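Rimidik Returns Floor
27 April 2025

1/ A few people asked how the arms are going at the returns building, so I'm putting it in one thread. I'm a shift lead on the sorting side. I didn't buy the system and I don't sell it. I work next to it.

2/ Background for anyone outside the trade. Hnatiuk handles returned housewares and toys for online stores. Boxes come in, we open them, look at what's inside, and send each thing to resale, repair, parts or scrap. There are around 20 of us on my shift.

3/ Until last year every item was picked up by hand at least five times between the dock and the shelf. Open, inspect, clean, grade, shelve. The inspecting takes judgment. A lot of the rest is picking a thing up and putting it down again.

4/ The arms come from a company called Privis. We have them at two stations. They take items off a table and put them in the right tote. They don't open boxes, they don't grade, and they don't decide if a toaster is safe to sell again.

5/ First thing that changed was the tables. A person can work on a crowded bench with tape guns and coffee on it. We had to agree on what lives where, how bright the lights are, and who is allowed to move a table. There's tape on the floor now. Moving a table is a sign-off job.

6/ Second thing was the talk in the break room. Management told us about the arms at a shift meeting that lasted 15 minutes, including the part about parking. People left that meeting and filled in the rest themselves. I'd do that meeting differently.

7/ What people wanted to know was simple. Do I keep my hours? Does my rate change? Who do I call when it stops? We got the first answer in writing a month later. Hours stayed the same. I think a month was too long to wait for it.

8/ The rate question was harder. Our old target was items per person per hour. When an arm takes the easy pieces, what's left for the person is the awkward stuff, and awkward stuff is slow. For the first weeks everybody at those two stations looked like they had gotten worse at their job.

9/ Petro Ivanyshyn brought that up. He's been grading cookware longer than I've worked here. He wrote down what he handled for one shift, by type, and took the sheet to the office. It was almost all glass lids, knife blocks and things with missing parts. They changed how the target is counted after that.

10/ Now it goes by station, so the arm and the person share one number. Best shift so far at station two was 604 items. I don't have a clean number from before to put beside it, the mix of returns was different, so take it as it is.

11/ New jobs. We have station tenders now, which pays a step above sorter. A tender clears stops, swaps full totes, wipes the cameras, and writes down what the arm had trouble with. Four sorters moved into it. Nobody was hired from outside for those.

12/ The trouble log is on paper, on a clipboard. There's a tablet too, called Flarno after the software, and it works fine, but gloves and touch screens don't get along. Somebody types up the clipboard at the end of shift. Usually me.

13/ Things that fill the log: clear plastic, anything in a bag, lids that slide on their pots, cords. Cords are the big one. If a cord is hanging off an appliance, we tie it before it goes on the table. That's a new step, and it's done by a person, and it took some pushing to get it counted as work.

14/ We also keep a practice table away from the stations. New grip settings get tried there before they go on the floor. We pull the things that go on it from the scrap totes, so it ends up being a mix of kitchen stuff and play food.

15/ Practice table, with the gripper over the pale green colander. Ketchup bottle is on the pink plate, toaster oven is over on the right, and there's a mug lying on its side in front of it.

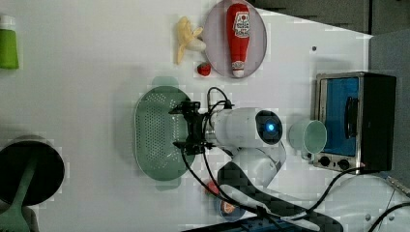 16/ I ask for colanders in the mix. We get a lot of them back. They're light, they have holes all over, and a sorter picks one up by the rim without thinking. For the arm you have to settle where on the rim, how wide to open, and how hard to close.

17/ Sorters take turns at the practice table now. It started as a favor and it's on the schedule since early this month. You set out the items, watch the tries, and say what a person would have done. The Privis tech writes it down. I'd like that to be paid at tender rate. It isn't yet. I've asked twice.

18/ On the body side, my wrists are better at the end of a shift. A couple of others say the same. My feet are worse, because a tender walks between stations all day where a sorter mostly stands on a mat. We've asked for a second stool.

19/ Noise is about what it was. The conveyor was always the loud part. You do lose some conversation, because there used to be two people facing each other at station one and now there's one person and an arm. They rotate every two hours so it's not the same person on their own all day.

20/ What hasn't changed: grading, repair, anything with a plug that needs testing, and every argument about whether a scratch is a scratch. Petro still gets called over for cast iron.

21/ People ask if I think more arms are coming. Probably. There's space marked for a third station by the dock doors. I've told the office that I want the hours letter out before the tape goes down this time, and I've told the crew I said it.

22/ If your place is about to do this and you're on the floor, ask how the target will be counted on the first day. Ask who clears a stop and what that pays. Get both on paper. The safety training was good, the rest we had to go and get.

23/ I'll try to answer replies after shift. I can't post pay numbers and I can't say which stores the returns come from. Questions about cords welcome, I have plenty to say about cords.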